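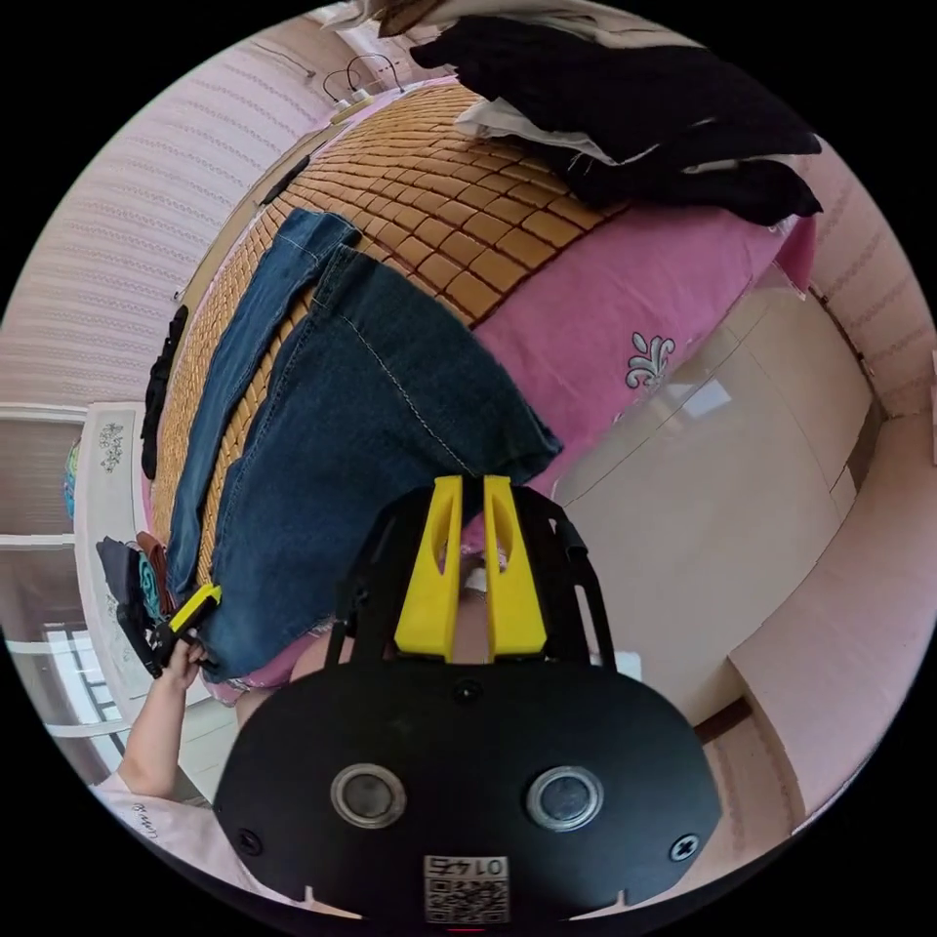

Redberg Animal Shelter Partnership
Progress report to the Villanueva Fund, second reporting period
Prepared by Ignacio Pettigrew, program manager
23/06/2019

1. Scope

The grant covers spay and neuter surgery, microchipping and first vaccination for cats from unmanaged outdoor colonies in Redberg and the townships to the north. It also covers the rebuilding of the isolation room at the Fenine Street site. Adoption events and the dog program are paid for from other income and are not reported here.

2. Surgery

The target for the period was 120 surgeries. That number was reached two weeks before the close of the period, and the remaining clinic slots were given to owned cats from low-income households, as allowed under section 4 of the agreement. Those surgeries are recorded separately and have not been charged to the grant.

Complications were minor. One female was held four extra days with swelling at the incision and was then returned to her colony. Two cats were found at intake to have been neutered already, without an ear tip. Both were tipped, vaccinated and released the same day.

The Plaltitz clinic dropped its Saturday-style block booking in the spring and now takes our cats in two smaller groups each week. This has made transport more expensive but has shortened the time cats spend in traps before surgery. Fuel costs are over budget as a result - see section 5.

3. Colonies

Work is complete at the feed mill, the trailer park and the old cannery. At the cannery the feeder reports no new kittens this season. The rail yard colony is larger than the survey suggested. The survey gave 26 adults; the present estimate is 35, and trapping there is still under way. Access is limited to early morning by the yard operator, and a signed release is needed for each person on site.

Trap-shy adults remain a problem at the rail yard. Drop traps were tried in place of box traps and gave better results, mainly with older females. We would like to buy two more from the equipment line.

Kittens young enough to be socialized went to foster homes. All have been tested and had their first shots. Three are being treated for upper respiratory infection and will not be listed for adoption until they have finished medication and been rechecked.

4. Isolation room

Demolition, drainage and wall sealing are finished. The new exhaust fan was delivered with the wrong duct collar and was sent back. The replacement is in place but has not been balanced, so the room has not been signed off for use. Sick cats are still being held in the converted office, which has four cages and no separate air supply.

The floor coating needs seven days to cure before cages can be moved in. The contractor has given a finish date in the first half of July. We regard this as realistic provided the air balancing is done first.

5. Budget

Surgery, vaccine and microchip lines are on plan. Transport is over by about 200 dollars, for the reason given in section 2. The building line is under plan at present, but the final contractor invoice has not been received and no saving should be assumed.

We request approval to move the overspend on transport to the printing line, where the door-hanger order came in cheaper than quoted. No increase in the total grant is requested.

6. Next period

- Finish trapping at the rail yard and begin the survey of the county road colonies.
- Open the isolation room and return the office to normal use.
- Replace the microchip scanner at intake, which fails to read some older chips.
- Send feeders the revised record sheet, with a column for ear-tip side.

Itemized invoices and the clinic surgery log are attached as appendices A and B. The colony maps have been left out of this copy at the request of two landowners and can be viewed at the office.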